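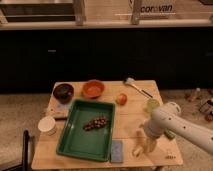 Grapes in a green tray, with two bowls behind.

Home | Projects | Reports | Contact
2 min read

Lakalow Fruit Snack Project: progress report to the Bondell Fund
Tuesday, January 23, 2024

In this period we worked with two schools in Prallthorpe. The second school, Quezada Primary, joined in December, one week later than we planned, as its kitchen sink had to be repaired first. At present 53 children are registered for the afternoon snack.

We have spent $780 of the grant on fruit and on washable cups. The price of pears went up before the holidays, so we bought more apples and carrots. The teachers tell us that the younger children still leave the carrots.

One task is delayed. The letter to parents about allergies is written, but the translation is not yet checked. I expect to send it next month.

I would like to ask if the money left for transport can be moved to food. Please let me know what form I need for this.

Damián Ledesma
Project coordinator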